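Contents Topics Places Recent changes Print
Society > Household > Waste > Desk and table litter

Table litter

Table litter is the small waste that gathers on a working or dining surface in the course of a day. It consists for the most part of drinks bottles, used paper, wrappers and scraps of food. The term is used in cleaning manuals and office guidance to separate such waste from floor litter, which is swept, and from bulky waste, which is carried out by arrangement.

Clearing table litter is among the commonest of household and workplace tasks. It is normally done by hand, one item at a time, with the bin placed on the table or held at its edge. A bin with a wide rectangular mouth is preferred for this purpose, as bottles may be dropped in at any angle.
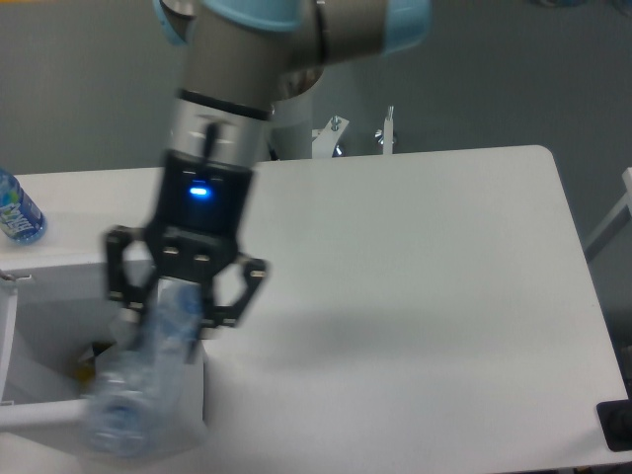
Materials

Plastic bottles make up the greater part of table litter by volume. Most single-use water bottles are made of polyethylene terephthalate (PET), a clear plastic that is widely recycled. Ridges moulded into the wall stiffen it and allow a thinner material to be used. The cap is usually of a different plastic, and local rules differ on whether it should be left on. An empty bottle takes up nearly as much room as a full one — for this reason many collection services ask that bottles be squashed before they are put out.

Paper is the second main material. Clean sheets are best kept flat, as crumpled paper fills a bin quickly and may be harder to sort. Paper towels and tissues are not generally accepted with office paper, their fibres being too short to be of further use.

Sorting

Practice varies between a single mixed bin, emptied and sorted elsewhere, and separate bins at the table. The Waralside district scheme, which serves 2771 households, asks residents to keep a small open bin indoors and to divide its contents on collection day, which is Saturday. In Skasasside the two streams are kept apart from the start, and mixed bags are left at the kerb with a notice.

A survey carried out in the offices of Cletavent recorded 1530 items left on shared tables in February. Bottles were the largest group, followed by paper. The firm afterwards placed a bin on every table seating more than four, and the Alarcón building, which has 17 such tables, was the first to be supplied.

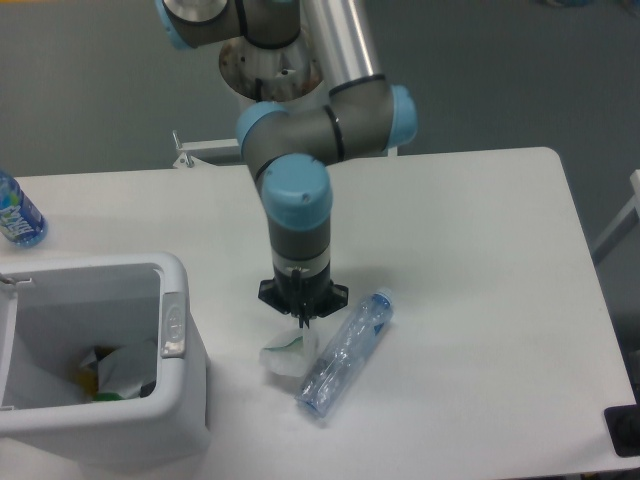 Should a bottle be emptied before it goes into the bin? It should, since liquid left inside adds weight and may spoil any paper in the same bin. A quick rinse is sufficient for water bottles; those that have held milk or juice need more care.

Bin care

Table bins are usually lined or washed weekly. White plastic shows marks readily — warm water and washing-up liquid will remove most of them — and the rim should be wiped each time the bin is emptied.

See also: Kerbside collection; Paper recycling; Waste basket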